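## 4. Moving your home folder to a second disk

This section is for Linux machines which have a small system disk and a larger data disk. It was written with the desktop computers in the Lurkside office in mind, but the steps are the same on a laptop with two disks. You need an account with administrator rights, and you need to be comfortable with typing commands in a terminal.

Please read the whole section one time before you begin.

> **Caution:** Make a full backup of your home folder first, on a disk which is not one of the two disks in this procedure. The formatting in step 3 deletes everything on the chosen partition and it cannot be undone.

### 4.1 Prepare the new partition

1. Close all programs, including the mail program and the browser. Log out of the desktop.
2. Press Ctrl+Alt+F3 to open a text console and log in there. Type `lsblk -f` and find the data disk in the list. In our examples it is `/dev/sdb` and the partition is `/dev/sdb1`. On your machine the name can be different, so compare the size before you continue.
3. Format the partition:

 sudo mkfs.ext4 -L homedisk /dev/sdb1

4. Make a temporary folder and mount the partition on it:

 sudo mkdir /mnt/newhome
 sudo mount /dev/sdb1 /mnt/newhome

**Note:** If the command in step 3 says that the partition is in use, it is probably mounted already. Unmount it with `sudo umount /dev/sdb1` and try again.

### 4.2 Copy the files

1. Copy with `rsync`, so that owners and permissions stay as they are:

 sudo rsync -aAXH /home/ /mnt/newhome/

 The slash after `/home` is important. Without it you will get a folder `home` inside the new one, and the login will fail later.
2. Wait until the prompt comes back. The command shows nothing on the screen while it works. With 20 GB of files on an older disk you have time for a coffee.
3. Run the same command a second time. It should finish quickly.
4. Compare the two folders with `sudo du -sh /home /mnt/newhome`. Small differences are normal.

### 4.3 Change the mount table

1. Find the identifier of the partition with `sudo blkid /dev/sdb1` and write down the value after `UUID=`.
2. Keep a copy of the old table:

 sudo cp /etc/fstab /etc/fstab.old

3. Open the file with `sudo nano /etc/fstab` and add one line at the end, with your own value:

 UUID=your-value-here /home ext4 defaults 0 2

4. Save the file. Rename the old folder and make an empty one in its place:

 cd /
 sudo mv /home /home.old
 sudo mkdir /home

5. Type `sudo mount -a`. If there is no message, the line is correct. If there is an error, check the spelling of the UUID and do not restart the computer yet.
6. Restart and log in as usual.

> **Caution:** Do not delete `/home.old` on the same day. Vicente Paredes did it on the machine "Navarrete" and had to fetch his mail archive from the backup. Work normally for 13 days, and only then remove the folder.

### 4.4 If you cannot log in

- **The login screen comes back after the password.** Usually the owner of the folder is wrong. Open a text console and check it with `ls -l /home`.
- **The computer stops in emergency mode.** Enter the root password or use a live USB stick, put back `/etc/fstab.old`, and restart. Your files in `/home.old` are not touched, but you must also rename this folder to `/home`.
- **The desktop background is missing.** The picture was stored outside the home folder, or the setting points to the old path. Choose the picture again in the display settings.

Corrections to this section go to Soledad Schumacher. The steps for encrypted disks are kept by Chak-lun Ho in a separate section and must not be mixed with these. 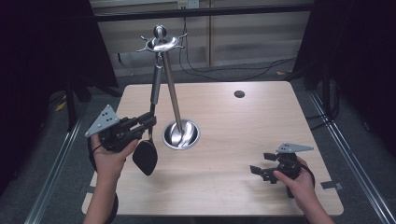
*Fig. 4: Stainless steel utensil holder on a table.*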